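Stotik Community Help > Workshop & Garage > Surfaces

Keeping a green bench cover flat and getting a yellowish mark out

Posted by Osvaldo Serra, January 8, 2026

We cover our work tables in green, because someone read that green is restful. I am not rested. The cover wrinkles, and there's a yellow mark near the middle that has become the first thing I see every morning.

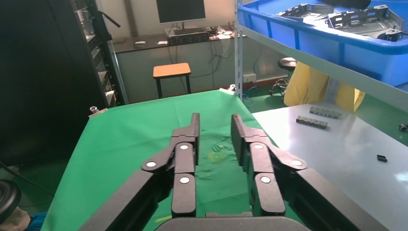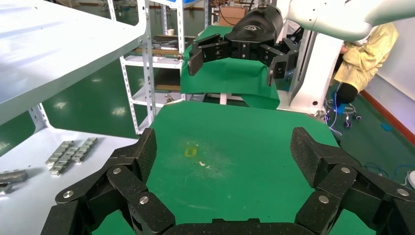 I've tried dish soap and a soft brush, then dish soap and a less soft brush. The mark seems to enjoy both. Is there a cleaner that won't take the green out with it? And how do people keep the cover flat without gluing it down? Small metal parts get set on these tables all day, so I can't have hills.

Jeferson Pimentel
Stop scrubbing, you'll only scuff it. Dab on rubbing alcohol with a white rag, but try it on a corner first and wait 10 minutes. If the rag turns green, quit. If the mark is old tape glue, it should lift in two or three rounds. Old oil won't, so put baking soda on it overnight and vacuum.

For the wrinkles, clamp the back edge first, pull toward you, then clamp the front. Clamping only the back corners gets you a nice straight back edge and a mess everywhere else. Ask me how long I did it that way.

Prasance41
Just flip it over. Mine has been flipped since March and the other side has its own stain now, but it's a different stain.

Nông
Iron it. Low heat, towel on top. Not if it's rubber.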